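About Fedutport

Most celebrity news sites will tell you they have sources. We mostly have a subscription to the same wire feeds as everyone else, and we read them with one eyebrow up.

Fedutport covers reality TV, music releases and the odd fashion line out of Whitcombe. Lamai Intarasuk started it after a gossip page ran the same "shock split" story on one couple four times - they're still married, last we looked. We've published 3,617 posts and pulled 172 of them when the story didn't stand up. The pulled ones are listed on our corrections page.

We don't run "insider" quotes. If a singer's new single is called a smash before it's out, we'll say who's calling it that and who pays them.

Tips are welcome, up to 900 words. Publicists, please use the other form.
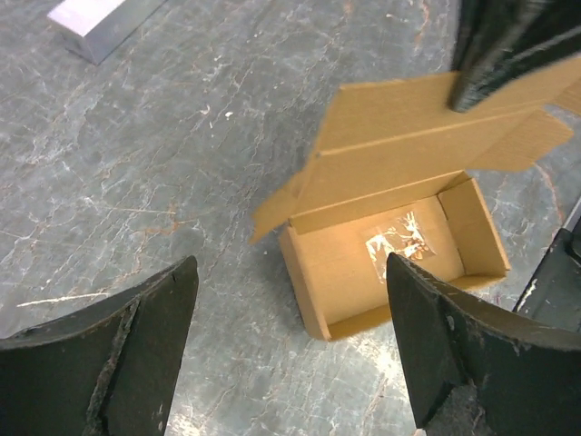
It gets read too, just more slowly.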